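Prornby Community Learning Trust
Repair and Reuse Skills Programme
Interim report to the Khamphan Fund
26 Jul 2023

Prepared by Shagufta Yousafzai, Programme Manager

1. Period covered

The report covers the second quarter of the grant. It should be read with the opening report, which set out the aims of the programme and the terms agreed with the Fund.

2. Enrolment and attendance

At the close of the quarter 273 learners were enrolled, against a target for the full year of 400. Most joined through the evening courses at Prornby. The Skekadov site opened three weeks later than planned, owing to delays in the electrical inspection of the building, and its first course began with fewer learners than we had hoped. Places on the second course there are now full.

Attendance has been steady on weekday evenings and weaker on Saturday mornings. Ekkachai Boonyarit, who leads on teaching, has proposed moving the Saturday course in clothing repair to a weekday afternoon. We intend to make this change from the start of next term unless the Fund objects.

3. Course content

Four courses ran during the quarter: clothing and soft furnishings, bicycles, small household appliances, and basic electronics. The furniture course remains on hold. Its tutor withdrew in the spring and the post has been advertised twice without a suitable applicant. Nuanchan Thongdee has agreed to teach a short version of the course next term – upholstery only, over six weeks – while recruitment continues.

Written materials for the appliance course have been revised following comments from learners, several of whom found the section on safe isolation hard to follow. The new version uses shorter steps and larger type, and is available in Thai and Vietnamese as well as English. Chiến Phí checked the Vietnamese text.

4. Repairs completed

Learners and tutors logged 311 repairs in the quarter. Clothing made up the largest share, followed by bicycles. Items that could not be repaired were returned to their owners with a note of the fault, or passed to Plirano for recycling where the owner agreed.

The logging form has caused some difficulty. Tutors at the two sites recorded repeat visits in different ways, and the figures for Skekadov had to be corrected by hand. A single form is now in use at both sites.

5. Equipment and premises

Equipment spending is within budget. The main purchases were sewing machine parts, bicycle stands and hand tools. Bench equipment for the electronics course is in place at Prornby, and an inventory will be supplied with the annual accounts. 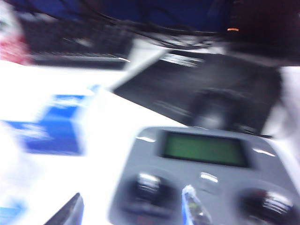 Control unit with green display, electronics course, Prornby.

The lease at Skekadov runs until the end of the grant period. Wichai Jaidee has opened discussions with the landlord on an extension and on better heating in the rear workshop before the winter.

6. Finance

Spending to date is slightly below forecast, mainly on account of the vacant furniture post and the late opening at Skekadov. We ask the Fund's permission to carry the underspend on salaries into the next quarter, where it would meet the cost of around 40 additional tutor hours.

7. Next quarter

Work will centre on recruitment to the furniture post, the revised timetable at Prornby and a learner survey at both sites. The survey questions will be sent to the Fund for comment before they are issued.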